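Plandholm Computer Reuse: where we are with the Tuvar grant

Posted Sunday, September 7, 2025

21 shares | 4 comments

Hi everyone at Tuvar, and hello to the neighbors who read these too!

I promised you a proper update before the fall got busy, so I'm writing it with a cup of coffee on one side of the keyboard and a pile of side panels on the other. The short version is that we're in good shape, we're a little behind on one thing, and I have a request at the end (a small one, I promise).

When you signed off on the grant in February we said we'd take in retired office desktops, strip or repair them, and get the good ones out to families and the two after-school programs on the Drikotari side of town. The target was 41 finished machines by the end of the year. So far 20 have gone out the door, each with a fresh drive, a keyboard and a mouse. That's just under half, and I'd hoped to be a bit past it by now, but the summer donations came in later than planned and they came in all at once.

Most of that summer batch is from Fabbri, the accounting office that closed its second floor. They gave us plain black office towers, and I could hug whoever picked them out years ago. The covers come off without a fight and the drives sit in caddies with a release tab, so we spend far less time hunting for the right screwdriver. Compare that with the slim little boxes from the spring, which had me muttering for most of April.

Maximiliano Moya has taken over the teardown bench and he's been wonderful at it. He likes a tower flat on its side with everything facing up, and he goes in the same order every time: power supply label first (we write the details on the intake sheet), then memory, then cards, then drives, and the processor last of all. I used to jump around depending on what looked easy. His way is slower on the first machine and a lot quicker by the fifth, and we've stopped losing little screws inside the cases, mostly!
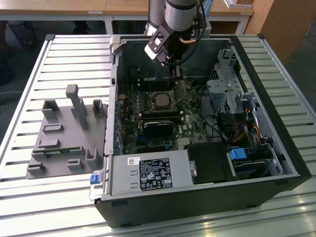 One of the black towers on the bench with its side panel off and the processor showing in the middle of the board.

The processor step is where we changed our minds. The original plan was to leave every chip alone unless the machine failed its test. Now we take the cooler off every tower, clean away the old paste and check that the socket looks right before anything goes back together. It adds time, I know. But two of the spring machines came back to us for overheating, and I'd much rather spend the minutes here than have a kid lose a homework assignment.

Cables are my other soapbox. We had a bad habit of tucking the power wires wherever they'd fit, and a couple of times one ended up resting against a fan. Max now ties them back before the cover goes on, and any data cable with a bent clip goes straight in the scrap bin. We also bought the slatted metal bench top you approved. I love it. The dust drops through, it wipes down in a second, and it doesn't wobble like the old folding table did.

On money: we've spent $958 from the parts line. Most of that went on drives, with the rest on thermal paste, coin batteries and a box of replacement data cables. Memory has cost us nothing so far, as we keep pulling good modules from towers that are too far gone to save. The graphics cards are staying in wherever they pass, and the after-school people are very happy about that (they have plans for a video club, so we'll see!).

What's running late is the labeling. Every finished machine is supposed to leave with a sticker giving our phone number and the date it was tested, and the first ones went out with a handwritten note taped inside the cover. I've ordered proper labels and we'll catch up with those families when they come by for the fall check.

Next up is the rest of the Fabbri towers, then a Saturday open bench where people can bring in a sick desktop and learn to open it up themselves. Max wants to run it and I want to let him.

So, the request. Could we move what's left of the printing line over to drives? We've hardly touched it, and drives are what we run out of first. A quick yes or no by email is fine, and you're welcome at the bench any afternoon if you'd like to see how it's going.

Thank you, truly. Back to the side panels.

4 comments | Share this update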